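Stultov replacement finger pads, blue, for hand-held grippers – service notice and stock update

Please read before ordering or refitting. Applies to pads from the Quinlan batch only, shipped in September. Older stock is fine.

What went wrong: pads creeping loose on the finger under a side pull. Mostly on thin film – shopping bags, knotted bags, bubble wrap. Pad shifts a little, grip closes off-center, bag drops. In two returns the pad came off completely and went into the bin with the load. No injuries reported. A loose pad does leave the bare finger edge exposed so keep hands clear until checked.

Cause: adhesive layer too thin at the tip end. Our supplier Manby has confirmed it and changed the process. Pads from the new batch have held for 775 closes on our bench with no creep.

Check yours:
Tool off, jaws open.
Push each pad sideways with your thumb. Any movement at all – stop using it.
Look for a gap at the tip. Even a hairline counts.
Wipe and look again, dust hides it.

Then a bag test. Pinch at the twist or the knot, not on the loose film. Slow close, hold, lift, look at the pads agian.

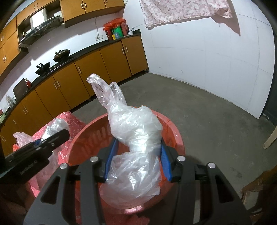
Crumpled plastic bags between the blue fingers, red container underneath.

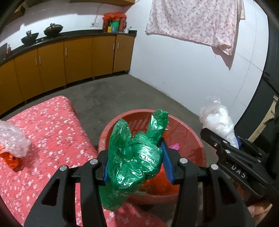 One reader at Fotadano wrote in to say the thumb test missed a bad pad on their side, and it only showed after up to 50 lifts with knotted bags. They now check again at the end of every shift and want that added to the sheet. Fair point, added.

Replacement: free for the affected batch. Send a photo of the pad and the bag label, no need to return the tool. Sets go out Wednesday. Do not reglue the old ones – household glue goes hard and the pad cracks.

In stock
Pad set, blue, pair: 200
Pad set with fingers, blue: 56
Screws sold separatly, see spares page.

Fitting: clean the finger, let it dry fully, press from the base up to the tip, leave overnight before first use. Do not heat.

Questions to the service desk, put "pads" in the subject line or it gets lost.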